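From: Marina Antoniadis
To: Illville Bakers and Millers list
Date: February 19, 2024
Subject: Re: [illville-bread] Keeping rolls soft for the summer lunch

Leonidas Tsakiris wrote:

> Hello all,
> We have been asked to do the bread for the Wostumden lunch again in July. Last
> year we did 200 rolls and a good many were dry by the time people sat down.
> Sotiris thinks we should bake on the morning. I would sooner bake the day before
> and get some sleep. Does anyone have a recipe that holds overnight? Also, is it
> worth wrapping them one by one, or is that a waste of time?
> Leonidas

Leonidas,

I did the rolls for the Bragança supper two years running, so I can answer most of this. I have put it under headings because last time my reply got split up in the digest and people lost the thread.

The dough

A plain lean dough will not hold overnight in summer, whatever you wrap it in. What worked for me was cooking a small part of the flour with milk to a thick paste, letting it go cold, and adding it to the rest. The dough feels too sticky at first. Leave it alone for twenty minutes before you decide to add flour, and then you will probably find you don't want to.

Go easy on the butter. Anderson Teixeira sent round a very rich version last spring and it was lovely, but it went with nothing except jam. For a lunch with soup and cold meat you want something plainer. I use a spoonful of honey for the crust colour and no other sugar.

If you still have the old stone-ground flour from Brekeo, keep it for loaves. It makes the rolls taste better and go stale sooner.

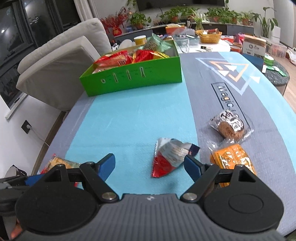

Wrapping

It is worth doing. I know Sotiris says it is fussy, but the rolls I left in an open crate under a cloth had hard tops by eleven, and the wrapped ones from the same oven were fine at two o'clock.

The main thing is to let them cool right through. I was in a hurry the first year and wrapped a tray that was still warm in the middle. The bags fogged up and the crusts went like wet paper. Now I give them two hours on racks, with the window open if there is no dust about, and I break one open before I start on the rest.

Wrapped rolls also travel better. They can be stacked two deep in a bread crate, and on the day you can put them straight out on the tables and let people open their own. You do need somewhere for the wrappers to go afterwards. We forgot that at Bragança and were picking them out of the hedge.
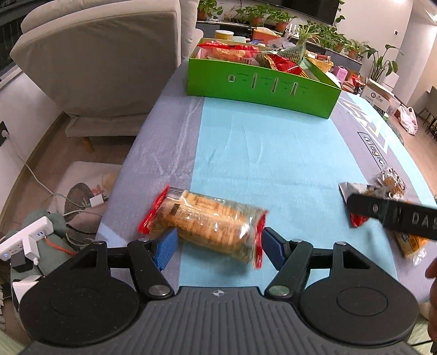
Page last changed: February 19, 2024

On the question of when to bake, I would split it. Mix and shape in the afternoon, keep the trays somewhere cool, bake in the evening and wrap before bed. That gives you the morning for the soup and the tables. Baking on the day means starting at four, and the Wostumden oven takes only 6 trays and is slow to come back up once the door has been open. Aliki Koutsoukos knows that oven better than I do. She turns the trays halfway and keeps the bottom shelf for anything she doesn't mind burning.

Please order the flour early. Last July the mill was shut for repairs the very week we wanted it and we had to make do with supermarket flour, which drank less water and threw everybody's quantities out.

Sotiris asked me separately whether the mill at Brekeo is the same one that has 1793 cut over the door. It is the same building, but the stones have been replaced since and the wheel is long gone — it runs off the mains now. The lintel is the only part I would swear to. If he wants it for the leaflet he should ask at the mill first, as they have had trouble with people getting the date wrong.

One correction to my message of last month. I gave the salt for the seeded loaf as three teaspoons and it should have been two. Sorry to anyone who made it. The recipe in the archive has been put right.

I can lend you four crates and the long racks, but I need the racks back by the end of that week. My spare scales are with Anderson, so you would have to get those from him.

Could you let me know whether you are planning on 200 again? If so I will work out the milk and send you the quantities off the list.

Marina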